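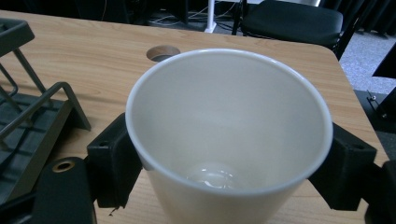 **Project Soltent - data collection meeting, January, 14:00**

Chair: Troels Bergmann. Overgaard and Stukell sites both on the call.

**1. Minutes of the last meeting**

Agreed. Action 2 (spare finger pads) carried over.

**2. Progress, paper cup task**

Target is 2,000 accepted examples. Overgaard has logged 200, of which 168 passed review. Most rejects were for a late start to the recording or a grip below mid-height - the cup wall folds and the width reading is then of no use.

**3. Grip height**

Agreed that the fingers close on opposite sides, just under the rim. Stukell has been gripping lower and will change. Earlier examples stay in the set but get their own label.

**4. Liquid in cups**

TB asked whether cups holding a little liquid should count as empty. Fellel's labelling guide has only "full" and "empty". Agreed to add "residue". Clear liquid is hard to pick out in poor light, so labellers may mark "unsure".

**5. Table layout**

Rack position to vary between sessions. Chairs and cables in the background can stay as they are.

**Actions**

- TB: send the new label to Fellel
- Stukell: repeat the low-grip batch
- Overgaard: finger pads (carried over)

Closed 14:50.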